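Good Habits Around a Robot Arm in the Home Workshop

A few of you wrote in after the October page on soldering stations and wanted to know whether I have house rules for the tabletop arm as well. I do, and they have been growing on a sheet of paper beside the door ever since my first arm (a secondhand Vorkora, bless it) took a coffee mug off the bench while I was bent over looking for a screw. None of it is complicated. Most of it is the same good sense you'd use around a drill press, with a few extras thrown in for a machine that moves by itself.

Clear the table before you turn anything on. I mean really clear it, tape measure and sandwich included. Leave out only what the job calls for, and if the job is putting a marker away in a cup, then a marker and a cup is all you need. My friend Yoshinori Minami tries out every new job on the computer first, in a plain white make-believe room, and I've come around to doing the same. A crash on the screen costs you nothing, and you get to see the job from the gripper's side before you trust it with real things.

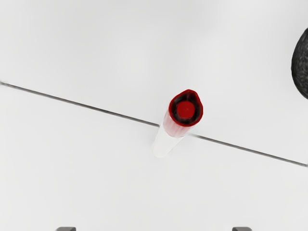 Looking down past the fingertips at the red and white piece, with plenty of bare surface around it.

Start slow. I run every new job at 5 percent speed, then 17, and I don't go higher until I've watched it all the way through at both. Yes, it's dull! Put the radio on. The time you save by skipping ahead is never worth it, and I say this as someone who has skipped ahead.

Know where the stop button is with your eyes shut. Mine is screwed to the front of the bench on the left, in reach of my hip, and it stays there no matter what else gets moved. Press it once at the start of each session to be sure it works, then reset it and carry on. If anyone else is in the shop, show them too. My old Sugawara bench had the button at the back behind the vise, and I still can't believe I lived with that for two winters.

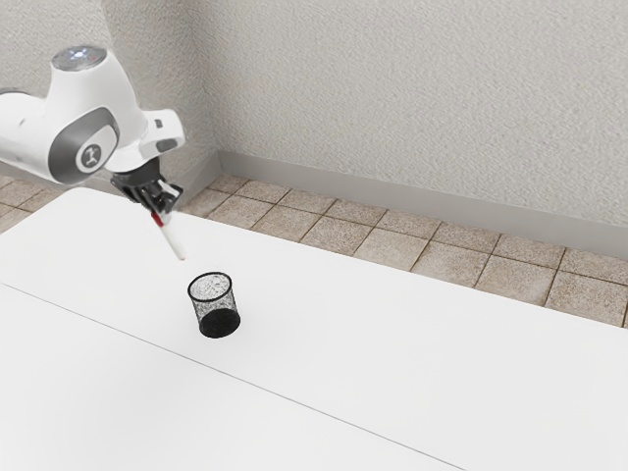 Setting things down is where I see folks get careless, mostly from being pleased that the picking up went well. Always give the arm a stopping place over the spot where it's headed, and have it wait there until you tell it to go on. You want to be able to see daylight between the two, the way the marker's tip is still short of the mesh cup here, so there's room to change your mind. Tall, narrow things held at a slant need more of that room than you'd think. And please use a light cup or an old can while you're learning, and save the nice pottery for your flowers.

Keep sleeves, hair and lanyards well back. I mark a line on the floor with tape and stay behind it whenever the arm has power. If I have to reach in, the power goes off first, even for a little thing like straightening a cup.

Check the fingers, too. Wipe the tips with a dry cloth before you start and look for worn pads. I order replacements from Stidach, 2 pairs at a time, and keep them in the drawer with the hex keys.

Write it down. I have a Rivov notebook, the kind with the stiff cover, and every job gets a line in it: what it was, what speed, what went wrong. I'm up to line 339 now. When something starts acting funny I can usually page back and find the day I changed a setting and forgot about it.

Next month, sharpening chisels, and what to do with that stone you dropped.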